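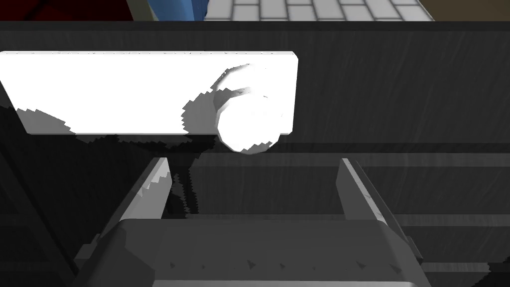
The House at Gurau

Last updated: December 1, 2018

I took the job at Gurau in March, when my unemployment ran out. The ad said "remote operator, training given." The training was one morning. They sat me at a desk with two handles on it, one for each hand, and told me to keep my elbows off the armrests.

The house was only on the screen. It had tile and parquet and a bedroom, and a robot that did what my hands did. Every time I finished a task I pressed the pedal and the house went back to how it had been. Then I did it again. Gurau owed Mitusum 3,000 good runs by the end of the year, and a good run was one that somebody in the other office had watched and not thrown out.

I had the wall gauge that first week. I was supposed to bring the gripper up to it with the fingers open, stop, line up, and go in. I kept skipping the stop. I have opened jars and turned off stoves all my life and I never once stopped to line up. I would get as far as the tile and my hand would just go.

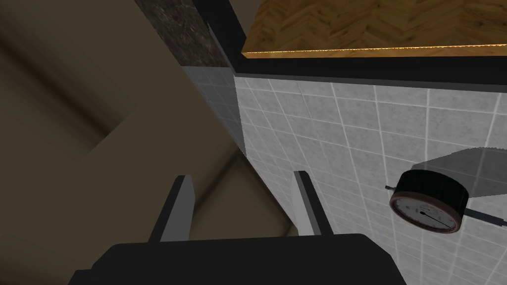
Too fast again, the voice in my headset said, and it can't learn the part you leave out.

So I learned to stop. It took me most of a month. I'd lift the handle, let the fingers settle, wait one breath and then move. At home I started doing it too. I stood in front of the refrigerator with my hand out, waiting, and my daughter asked if I was sick.

By summer they gave me the bedroom, which needed both arms. The bed was blue on top and there was a bright little picture on the wall past it. I liked going in there. It was a narrow room, about like the one I had as a girl, and I caught myself steering wide so I wouldn't bump the door - as if anyone would have had to repaint it.

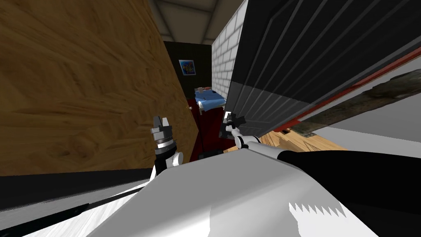
Bedroom, both arms, door open.

The reviewers sent back a lot of my bedroom runs at first. The notes were short. "Left hand idle." "Operator hesitates at door." I wrote back that I was waiting one breath, the way I had been told. The next note said that was fine on the gauge and wrong on the door.

In the fall they began running the robot without us. We were asked to keep our hands in our laps and watch, and to press the pedal if it got stuck. The first time, it came down toward the parquet with its fingers open. I had done that floor more times than I could say. Partway down it stopped. My own hands had come up off my lap and I put them back.
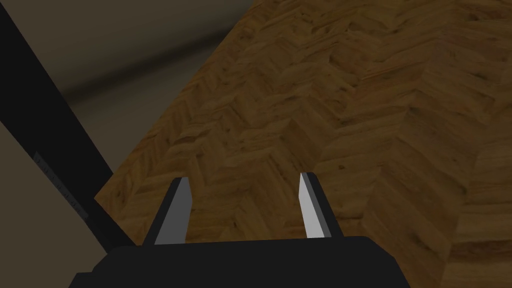
Is it stuck, the headset wanted to know, and should somebody reset it?

I said no, give it a second. I was holding my breath, and I let it out, and the arm started down again.

My contract ended that week. They let me keep the wrist pads.

Contact | © 2018 Brullell Stories | Back to top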